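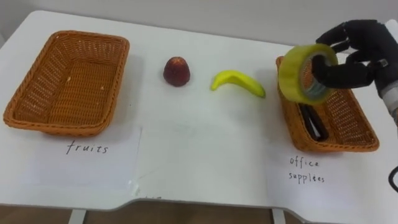
I have never trusted the people who tell you to put a label on everything you own. Stellan Brekke is one of them. He gave a talk at the Brevovstead library back in April and I came home with a handout, 13 pages of it, and a bad mood. His idea is that if every object has a named home, the tidying takes care of itself. Fine. So you get two wicker baskets, you write "fruits" in thin black ink on a sheet of white paper, you lay it under the one on the left, and the banana is still lying out on the bare tabletop next to something small and dark red. The tape is over by the other basket. The label is very neat, though.

My problem is the word itself. Does a lemon I bought for cleaning the kettle go in with the fruits? Tomatoes? We had 7 tomatoes last week and I put them on the windowsill, where tomatoes go. Brekke would say I need another basket, and he may be right, but I notice the handout has the Trarnik storage catalog stapled to the back.

I'll give him this much. Paper is better than the plastic label holders from Nordin, which I did buy, and which fall off wicker if you so much as look at them. A sheet of paper just lies there — and when you change your mind you turn it over and write something else.

I'm keeping the baskets through the winter. Bananas I still want out in the open, where I can see them going brown.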